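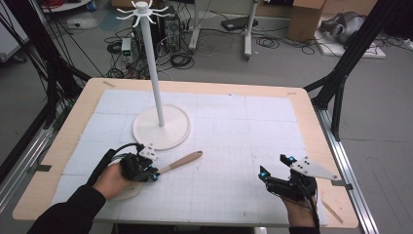
The hand-worn grippers on the gridded mat, with the spatula and the white mug tree stand.

Progress note for Skalteck, November 22, 2024

Hello all, a quick one from the Potar bench. We've now got 400 demonstrations recorded with the worn grippers, and I'm really pleased with how natural it feels compared with steering the arms by hand (my shoulders are grateful!).

The spatula task is going well. We trained on everything up to last week and the policy managed 23 hangs on the mug tree before we stopped for a recalibration — a big jump on the spring version. Picking the spatula up flat is still the weak spot, and Shahnaz Marikar thinks our starting poses are too alike, so she's collecting 20 more with the handle turned every which way.

Money is fine. We're 2 weeks behind on the Bandara comparison as the Zirville parts came late, but I've moved that into December and it shouldn't touch the final date. Could you let me know if you still want the raw logs with the next report?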